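August 18, 2020

I promised in my last post to write more about the teaching work, and then I didn't, so now I do it properly. Some of you asked by email what I am doing all day when I say "I teach the robot." My aunt believes that I stand in front of it with a blackboard.

The short version is that I don't program the movements. I do the task with my own hands, holding the same kind of gripper that the arm will have at its end, and the camera on the gripper records everything. Later the recordings go to Sumathi Gounder, who cleans them and trains the model, and after some days the arm tries it. When the arm does something stupid, it is usually something stupid that I did first.

Our small project is called Welora. We are two people and a half (the half is a student who comes when he has no exams). Since February we have collected episodes of ordinary things: pick up a bottle, move it, put it down, turn it so the label faces the other side. The first goal was 700 good episodes of bottles. We have 996 recorded, but please notice that "recorded" and "good" are different words, and I learned this in a painful way.

## What I did wrong in the beginning

I was too fast. When a person takes a bottle, the hand closes before the arm has really stopped, and we don't feel this as a mistake. On the recording it looks like a jump. Sumathi sent me back the first 50 episodes with a note that said only "slower, please." I was a little offended, then I watched them and I agreed.

The second mistake was that I always came from the same direction. I am right-handed and I like to stand at the same place, so the robot learned that bottles exist only in front and a bit to the left. Now I change my position after every six episodes, and I leave the other things on the table where they are. At first I cleaned the table very carefully before each session. It gave beautiful recordings and a robot that got confused by a cup.

The grip on a plastic bottle is my favorite thing to teach, because it forgives a little but not much. I try to bring the two fingers to the same height on both sides and keep the bottle straight between them.

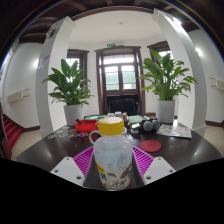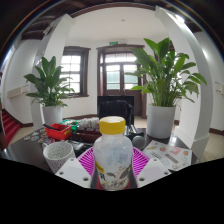 I also want to say something about remote control, because two readers wrote that it must be easier. We tried it for some weeks with the arm we have at Ustholm. You sit in a chair, you hold a controller, and the arm follows you with a small delay. For heavy things or for a place where you can't go, I think it is a good way. For my kind of task I found it very tiring. I could not feel when the fingers touched, so I always pressed too much, and one soft carton of juice did not survive. In one afternoon I made six usable episodes and had a headache. With the gripper in my hand I feel the contact directly, and my wrist does small corrections which I don't even notice.

But remote control has one advantage that I must admit. Everything you record is something the arm can really do. With the hand-held gripper I can twist my body around the table and reach a position that is impossible for the arm, and then the episode is useless. I keep a piece of tape on the floor now — it shows me how far the arm can reach, and I try not to cross it. The tape was Sumathi's idea.

## Small things I would tell to a beginner

Start every episode with the gripper still, and count to two before you move. End it in the same way. It feels silly, but the cutting is much easier afterwards.

Write down when you make a mistake, immediately. I thought I would remember. I did not remember.

Don't throw away the episode where the first try is not perfect and you correct it. We deleted these for months. Then Sumathi put some back into the training, and the arm became much calmer when it missed.

Also rest your hand. The gripper is not heavy when you pick it up, but after an hour you have a different opinion. I bought a wrist support and it helps somewhat.

Next we want to do lids and caps, and this scares me more, because there the hand must turn and hold at one time. I have written the plan in the Cliteo notebook as usual, and if the arm is free I will start with the big caps first. If somebody has experience with screwing motions, please write me, my address is on the contact page.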